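Careers / Safety & Standards / Contract

Brindon is seeking a safety practice writer for its two-arm household robots. The post covers rules for work with cloth near furniture, cables and people: gripper closing force, approach speed, stop distance and cable routing on the floor.
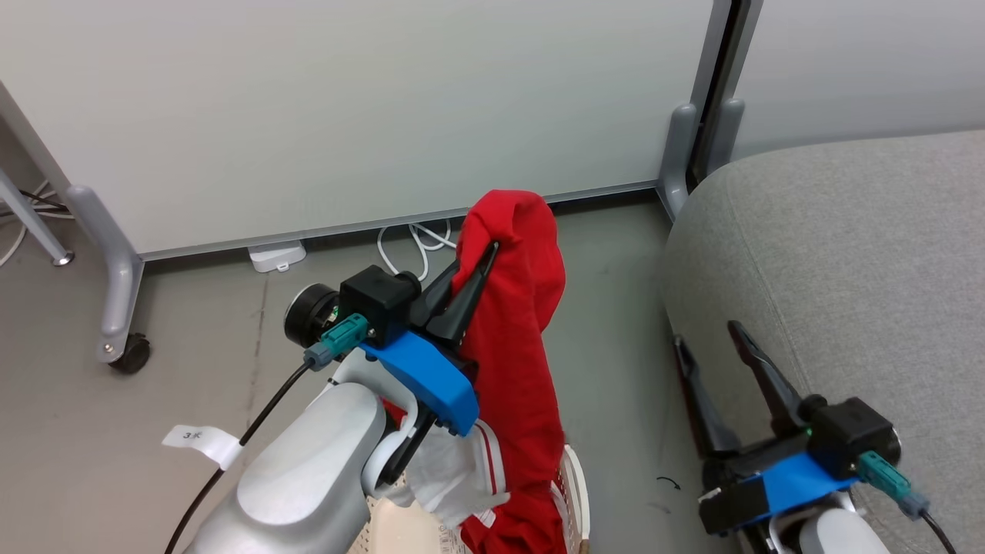
Applicants should have 5 years in machine safety and be able to turn a risk assessment into a one-page shop rule. The current rule set has 62 clauses, and roughly 200 logged stops await review.

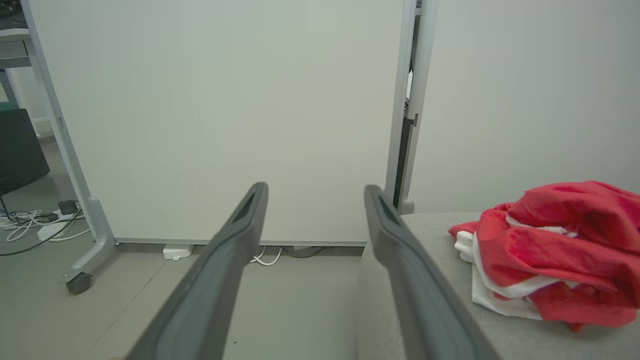 Brindon Robot Safety and Test Methods Group

The contract starts in August. Send a resume and one procedure you wrote to the group office.

Comments (2)

fallow_k: Is remote work allowed?

tmr88: Does the stop review use the Flumon log format? The listing should say.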